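Ticket 3084 -- Pale blue plug-in charger, charges on and off, drops out overnight
Queue: Small electricals and lost leads
Opened by: Iresha Bepari
Status: Closed, with a note

First message, from Iresha Bepari

Hi, it's the pale blue charger again, the one from the reading corner upstairs. I plug my phone in when I get to my desk, it buzzes, it says charging, and when I look again at lunch it's on less than it started with. It isn't every day. Yesterday it was fine all morning. Kasun says his does the same with it but only if he puts his phone on the window side, which I can't make any sense of. Could someone have a look? I did try a different phone. I haven't tried a different lead as the only other one I could find was in the meeting room and somebody was using it.

Reply, 9.40 am

Hi Iresha, got it, thanks. Leave it with me, and please don't put it back in the wall until I've had it for a bit. A charger that comes and goes is nearly always something dull like a worn lead, but I'd like to look at the pins before anyone uses it again. Can you tell me which socket it normally lives in? There are three in the reading corner and they are not all the same age.

Iresha Bepari, 9.55 am

The low one behind the green armchair, with the adaptor in it. I've unplugged it. It's on your chair.

Notes from here on are mine, written up as I went. I've left in the bits where I was wrong, as I usually want those later and can never find them.

First thing, the look-over. I took it out to the back where there's a clear bit of floor and decent light, and went round it slowly. I was after the obvious things: scorching near the pins, a crack along the join, anything rattling when I shook it gently by my ear. No rattle. No smell either, and I do always have a sniff, because a cooked charger has a fishy sort of smell you don't forget once you've met it. The case felt tight all the way round when I squeezed it. I ran a dry cloth over the outside and nothing came off on it.

Then the pins. It's a two-pin plug, so in this building it has to go through an adaptor, and that put the adaptor on my list straight away. I pressed each pin sideways with a thumb (out of the wall, obviously, please don't do this with anything live) and neither of them moved. A pin that shifts in its seat means the bin for the whole thing as far as I'm concerned, no discussion. These stayed put.

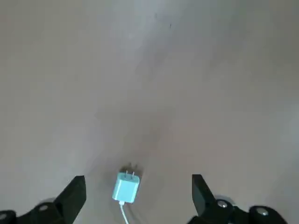

Anjana Siriwardena
Building support, Flandari House

So by this point I had a small light blue charger with two flat metal prongs and nothing at all to blame it for. Slightly annoying! I'd more or less made up my mind it would be a wobbly pin, and I'd already told Afroza so in the kitchen.

Next was the lead. Iresha had sent down the one she uses with it, a white one with a bit of tape near the phone end. Tape is always worth a question, so I rang her. She said the tape was only there to mark it as hers and she'd put it on the day she bought it. Fair enough. I peeled it back anyway and the lead underneath was perfectly good. I bent it gently along its length, a hand's width at a time, with my own phone on the other end and the charger in the test socket at my bench, which I know is sound. It charged the whole way along. Bent it the other way, same again. I left it for an hour while I did the toner and it never dropped once.

That was when I stopped suspecting the lead and started on the phone. I asked Iresha if she'd had a look in the hole at the bottom of it. She hadn't. I went up with a wooden cocktail stick and my reading glasses, and we got out a fair bit of pocket fluff, packed down hard at the back. We were both very pleased with ourselves. I wrote "fluff -- solved" in the log, closed the ticket at 12.15 and went for my sandwich.

Iresha Bepari, 3.20 pm

Sorry!! It's done it again. Phone went in at half past one, said charging, and it's gone down. The plug goes in with a nice click now though.

Reopened, 3.25 pm

Right. Fluff was real but it wasn't the fault, or it wasn't all of the fault. I should have gone to the socket first and I knew it when I was pushing the armchair out of the way.

The low socket behind that chair is a double. The left side had the reading lamp in it and the right side had the adaptor, one of the old Gruto ones that came in a bag of mixed bits when we moved floors. I plugged the charger into the adaptor and my phone into the charger and it came up as charging. Then I sat down in the armchair. The phone stopped. I stood up, it started. I sat down again and called Kasun over to watch, partly as a witness, and it stopped again.

So there's your window side. The back leg of the chair sits on the edge of the rug, and when somebody sits down the chair rocks back and leans on the charger. Not hard. You wouldn't feel it. But the charger sticks out a good way once it's on the adaptor, and that lean was enough to tip it down in the holes. If Kasun sits forward, with his phone on the other arm, the chair doesn't go back and he gets a full charge. He has been telling people it was to do with the sun.

Moved the chair forward by a foot and tried again. Better, but if I tapped the charger with a finger I could still get it to drop out. So the chair was making it happen and the adaptor was letting it happen. I took the charger out of the adaptor and put it in one of the newer Punitz ones from the drawer. Much firmer. You have to give it a proper push to get it home. I tapped it, I wiggled it, I sat in the chair and bounced a bit, and it kept charging through all of that.

Then, for the sake of being thorough, I put a different two-pin charger (my own, from my bag) in the old adaptor, and that one dropped out when I tapped it too. That settled it for me. The springy bits inside the adaptor have gone slack. There's no mending those and I wouldn't want anyone to try.

Afroza Saha, 4.05 pm

Are there any more of the old adaptors about? I think there's one on the shelf by the printer, and Nilmini had one at home in her travel bag that she brought in.

Reply, 4.10 pm

Good point, and yes please to both. I've been round the upper floor and picked up the printer one, which was every bit as loose. Nilmini is bringing hers tomorrow and I'll swap it for a newer one. If you've got an adaptor where the charger sags, or falls out when you brush past it, or feels warm at the pins when you take it out, stop using it and bring it to me. Warm at the pins is the one I care most about. A loose fit can get properly hot over a night, and half of these get left in until morning.

Nilmini Seneviratne, 8.50 am

Mine's in your tray. While you're at it, is the blue charger itself all right to go back upstairs? It got trodden on once, I think before Iresha had it.

Reply, 9.15 am

Thanks Nilmini, that's useful, I didn't know that. I had it back out and went over the join again with a torch, and did the thumb test on the pins a second time. Still nothing moving and no crack that I can find. I've run it at my bench on and off since first thing with a phone on it and it's been steady. It gets a little warm in the hand, the way they all do, and no more than mine does. I'm happy for it to go back, with the newer adaptor, and I've put the month on a sticker on the adaptor (March) so I know when to check it again.

What I did, for whoever picks this up next:

Cleaned the port on Iresha's phone.
Took the old adaptor out of the reading corner and the one from the printer shelf, and cut the pins so they can't wander back into use.
Put a newer adaptor in the low socket and moved it to the left side, with the lamp on the right.
Moved the armchair forward and turned the rug round so all four legs are on it.
Charger checked and returned. Same lead, tape put back on.

What I'd do in a different order: socket, then adaptor, then charger, then lead, then phone. I went nearly backwards and lost most of a day to it. Also I'd ask where people are sitting. It never crossed my mind to ask and Kasun had more or less told us the answer in the very first message.

Still to do: there's a third adaptor on the old list, written down as "Khan room, behind screen". I've looked behind the screen and on top of the cupboard and it isn't in either place. If it's in your drawer I won't be cross, just drop it in my tray.

Iresha Bepari, 2.30 pm

All good today, up to full by eleven. I've been sitting in the armchair on purpose. Thank you! Happy for you to close it.

Closed, 2.35 pm. Reopen on the same number if it drops out again, and tell me which chair. -- Anjana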